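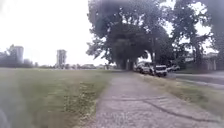
Walking Group Moves to Winter Hours

The Jedlow Wellness Office announces a revised schedule for its noon walking group, effective the first week of December.
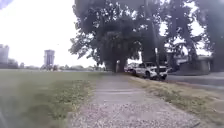

By Santeri Hirvonen
Wellness Program Coordinator, Jedlow

Enrollment in the group now stands at 61, and the office thanks all departments that have adjusted lunch coverage to make attendance possible. Walks will begin at 11:45 a.m. and last 30 minutes. Participants may join at any point in the season.
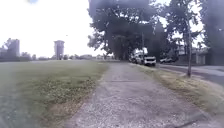
Employees who log their walks remain eligible for the annual wellness credit of $225. Logs must be signed by a supervisor and returned to Onni Vainio in the Niskanen Building, Room 5. Electronic logs will be accepted through the Wovier portal once testing is complete.
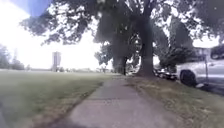
Credits approved before the end of the year will appear in the first January paycheck. Questions about eligibility should be directed to the Wellness Office, extension 800.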